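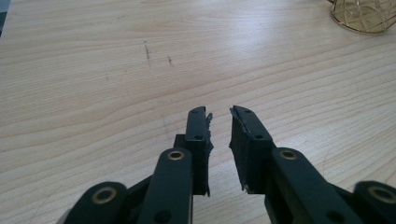 Arnance

Ticket opened September 9, 2019
Product: Drimotetti invoicing, desktop version
Status: Solved

Problem: Invoices print with the last line item missing. On screen the invoice is complete and the total is right, but the printed page stops one line short. It only happens on invoices with more than 12 lines. Short ones print fine.

Setup: Two office computers, one shared laser printer on the network. We have 400 customers in the database and send most invoices by mail, so I noticed when a customer called to ask why the lines didn't add up to the total.

Tried so far:
Restarted both computers and the printer. No change.
Reinstalled the printer driver. No change.
Printed the same invoice from the other computer. Same line missing.
Saved to PDF first, then printed the PDF. The line is missing in the PDF too, so I don't think the printer is at fault.
Switched from the Morgan template to the Fida template. All lines print, but our logo and payment terms are gone. I'd like to keep Morgan if possible.

Update 1: Support asked for the page settings. Paper size is Letter, top margin 12 mm, footer height 45 mm. They asked whether anyone had edited the footer. Yes – we added a second bank account in March, and the footer was made taller to fit it. I can't say for sure the trouble started then. We had very few long invoices in the spring.

Update 2: Support suggested setting the footer to 33 mm. The last line now prints, but the second account number is cut in half. Changed the footer font from 10 to 8 and both accounts fit. Tested with three old invoices and one new one, all complete.

Update 3: The second computer still dropped the line. Templates are stored on each machine and don't sync on their own. Exported Morgan from the first computer, imported it on the second, closed the program and opened it again. Prints correctly now.

Still open: Is there a warning we can turn on for when the footer overlaps the item table? I couldn't find one under Print Options. Reprinting the bad invoices this week – the saved data was never wrong, so they only need to go through the corrected template.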